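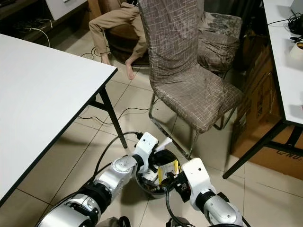 Furkier FAQ
4 min read

Questions we get most often about Furkier, the two-arm clearing software from Stastico. If you are installing for the first time, read the setup guide before this page.

What does Furkier do?

It takes a list of objects from the perception side, decides which arm should pick up each one and in what order, and sends joint targets to both arms. The usual job is clearing small trash off a table and into a bin. It also does sorting into trays, but the tray mode is older and gets less testing.

Do I need Fimmont as well?

You need something that publishes object masks and grasp points. Fimmont is our own package for that and it is the one we test against. If you already have a detector, write a small adapter to the message format in the setup guide.

How fast does the planner run?

A full plan for both arms takes up to 700 milliseconds on the reference computer. Short corrections during a move run at 30 Hz. If you see full plans taking much longer, check that the collision mesh for your table has been simplified.
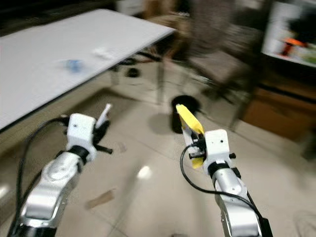
Can both arms go to the bin at the same time?

Yes, if the opening is wide enough. The planner treats the space over the bin as a shared zone. With "bin_shared" set to true, both grippers may enter as long as they keep the minimum gap. With it set to false, one arm waits outside until the other has left. False is the default. Change it after you have watched a few runs at low speed.

Does the bin have to be in a fixed place?

No. Fimmont looks for the rim again at the start of every drop. A dark bin on a light floor is easy. A white bin on pale tile is hard, and in that case a strip of dark tape along the rim helps a lot.

Why are my masks bad while the camera is moving?

Motion blur. Small things on a white table smear into the background and the mask breaks up or disappears. Fimmont scores each image for sharpness and holds the last good object list when the score is low. You can raise the cutoff with "min_sharpness". A shorter exposure is better if you have enough light.
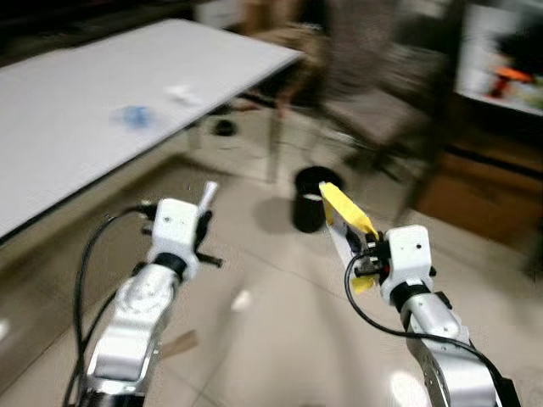 Photo: Antigoni Michailidis / Stastico

What happens if masks are missing for a long time?

After 5 seconds without a usable image the arms stop where they are and keep their grip. Nothing is released until you clear the stop by hand.

Which objects give the most trouble?

Clear plastic windows, shiny blister packs and crumpled wrapping. Depth readings drop out on all three. Packages that overlap are also difficult, and the planner will take the top item first even when the one under it is closer. 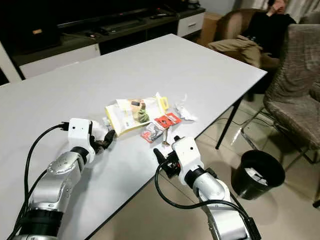
Two arms at a pile of packaging, with the bin on the floor beyond the table edge.

Where do the default grasp settings come from?

They were tuned on 3,195 recorded picks, mostly cards, wrappers and paper scraps. Heavy or soft items are poorly covered. Antigoni Michailidis keeps the list of known weak spots in the release notes.

How do I look at a failed run?

Open the log in Saragih. It lines up the camera images, masks, plan and joint positions on one timeline. Logs from before the January release must be converted first with "saragih convert".

Can I use only one arm?

Yes. Set "arms" to left or right and restart the planner.

Share (14) Comments (3)

We use cookies to remember your settings. Accept | Manage cookies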